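Wetthorpe Institute Staff Newsletter
Facilities and Supplies
January 14, 2024

Pens, Markers and Paper Cups: New Arrangements for Shared Tables

The Office of Facilities has completed its review of how writing supplies are stored at the shared tables in the Lenihan Building and the Turumgate Annex. The new arrangements take effect with this issue and apply to all departments using those rooms. Individual offices are not affected.

The review began in November, after several departments reported that pens and markers were being reordered far more often than the number of users would suggest. Fitzgerald Okafor, Director of Facilities, asked that every drawer, cabinet and windowsill in the two buildings be checked before any further order was approved. The check produced 248 working pens and markers, most of them in drawers that had not been assigned to any department since the last round of moves. A further 86 were dried out and have been discarded.

The desk organizers bought for the shared tables three years ago will be withdrawn. They were heavy, the compartments were difficult to clean, and small items collected in the bottom. Departments that wish to keep an organizer for a private office may do so by informing Facilities in writing. The remainder will be offered to the Plindau Street library branch.

The tables themselves will stay as they are. Their white tops show ink readily, and staff are reminded that marks should be wiped off the same day with the cleaner kept under the sink in each corridor. Abrasive pads must not be used.

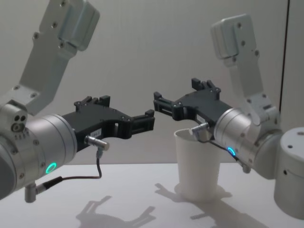 What Each Table Will Have

Each shared table will be supplied with a plain white paper cup, one black pen and one black marker. Additional colors may be requested by teams that need them for diagrams or labeling, and these will be issued to the team and returned to the team's own cabinet after use.

Paper cups were chosen after a short comparison with glass jars and plastic tubs. The Institute already holds 1000 of them in the Lenihan stockroom, left over from an order placed for visitor events, so no purchase is required. A cup that becomes stained or soft at the rim can be replaced from the stockroom without a form. Cups used for pens are not to be used for drinks afterward, and cups taken from the kitchen shelves are not to be used for pens.

Byung-chul Heo, who manages the stockroom, has asked that one point be observed. A paper cup is light, and a long marker leaning against the rim can tip it over if the table is bumped. Cups should therefore stand toward the middle of the table, away from the edge and from the places where people set down bags and laptops. No more than four items should be kept in a cup at any time.
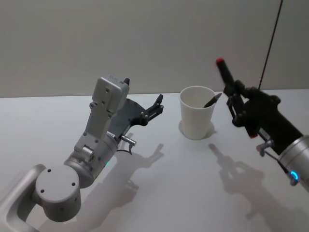 White paper cup with a single writing tool leaning inside it.

Putting Things Away

Users of the shared tables are asked to return pens and markers to the cup before leaving. The request is a simple one, but in the trial held at the Turumgate Annex it was the step most often missed. Supplies left lying on a table tend to be swept up with papers and carried to another floor, and the next group then sends for more.

Markers need some additional care. The cap should be pressed on until it clicks before the marker goes into the cup. A marker that no longer writes should be placed in the gray tray by the printer and should not be put back with the others. Lurdes Correia, Office Coordinator for the Annex, will empty the trays and restock the cups.
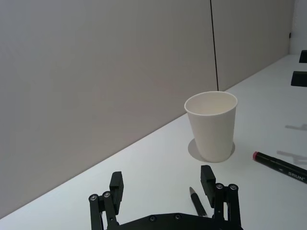
Pens may be stored either way up. The trial group raised this question more than once, and Facilities has no preference. Pens with a retractable point should be clicked closed, as an open point leaves ink on the inside of the cup and, in time, on the fingers of the next person to reach in. Pencils, scissors and letter openers do not belong in the cups and should be returned to the supply cabinet on each floor.

Groups holding longer sessions may lay their pens and markers out on the table while they work. They are asked only to allow a few minutes at the end of the booking to gather everything up. Room bookings will not be shortened for this purpose.

Ordering

Departments may no longer order pens or markers directly from outside suppliers for use at shared tables. Requests should be sent to Tomás McGrath in Purchasing, who will first check what is available in the stockroom. An order for 500 black pens that had been prepared for this quarter has been canceled, and the funds have been returned to the general supplies budget. Orders for private offices and classrooms follow the existing procedure.
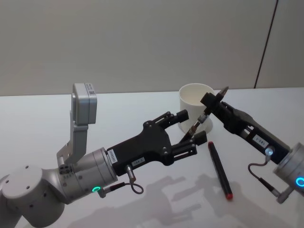
White cup and dark marker on a white tabletop.

Corrections to the Room Sheets

The laminated sheets posted beside the doors in the Lenihan Building still refer to the old organizers. Replacement sheets are being printed and will be put up floor by floor, beginning with the ground floor. Until then, staff should follow the instructions given in this newsletter.

Zaid Sabbagh has agreed to act as the point of contact for questions from the research groups, including requests for colored markers and for cups in rooms that are not on the current list. All other questions should be addressed to the Office of Facilities, Lenihan Building, ground floor.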